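The Bed in the Spare Room

Ulla Åberg sleeps in one room and keeps her bedding in another. The second room has a bed in it too, and that bed is where everything ends up when it comes off the line: sheets, towels, pillowcases, the covers from the sofa. By the evening there is usually enough of it that you can't see the mattress.

She moved into the house in Pitidby 11 years ago, when the spare room was still meant for guests. It has had three of them. The rest of the time it has been a place to fold.

"I tried doing it at the kitchen table," she says. "The table is too small for a sheet, and there is always a crumb."

Plenty of people have come to the same arrangement. A bed is wide, it is clean, and it stands lower than a counter, so a large piece can be thrown out flat and pulled square from one side. It is hard on the back if you bend over it for an hour. Åberg sits on the edge for the small things and gets up for the sheets.

Vilgot Løken ran the linen room at the Haltau, a hotel with 55 rooms, until he retired last September. He taught new staff to fold on a padded table, but at home he uses the bed like everyone else. His first rule is to leave the bedspread on. A quilted spread has some grip to it, and a cloth laid on it stays where it is put. On a smooth sheet it slides.

His second rule is to move the pillows up against the headboard before starting, and to keep them there. His third is to deal with the crumpled pieces first, while there is still room around them. A cloth that has dried in a ball needs to be picked up high, by two corners, and let down again slowly so the long folds fall out of it.
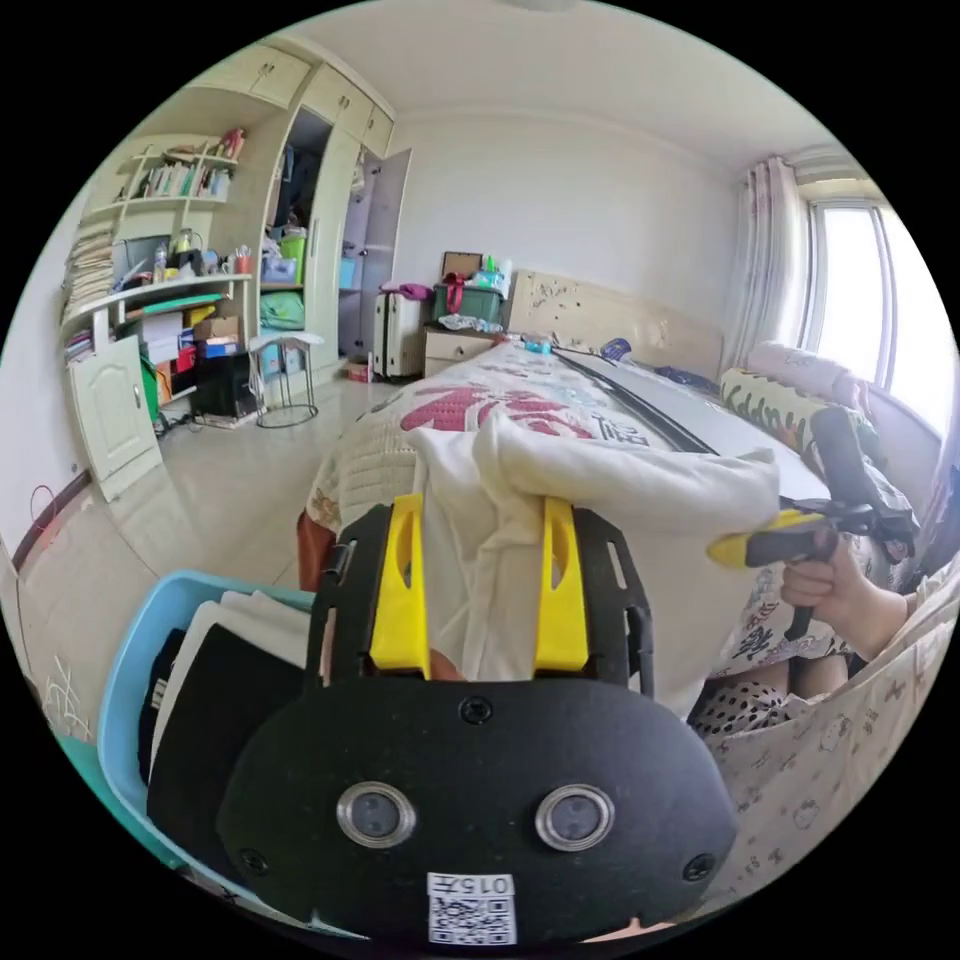

What to fold first

Løken starts with plain white cloths, the ones with no right side. They go in half, then in half again, and they make a flat base for the pile. Pillowcases come next, folded in three along their length. Towels go last because they are thick and tip over.

Fitted sheets he rolls. He knows the method with the tucked corners and can do it in 40 seconds, but he says the result comes out of the closet looking the same as a rolled one.

Åberg sorts by room, so that each pile can be carried off in one trip. She keeps a low Sundqvist bench at the foot of the bed for whatever is finished. Before she had the bench, she stacked things at the pillow end and knocked them over reaching for the next sheet.

Looking after the spread

A bedspread that works as a folding table gets more wear than one that is only looked at. Åberg shakes hers out of the window every week and washes it when the seasons change. Løken advises a cool wash for anything with a red print on a white ground, on its own the first few times, and drying it flat or over two lines so the quilting doesn't pull to one side.

Both of them take the spread off before ironing. Åberg learned that with an older one, which still has a brown mark near the hem. It now covers the woodpile.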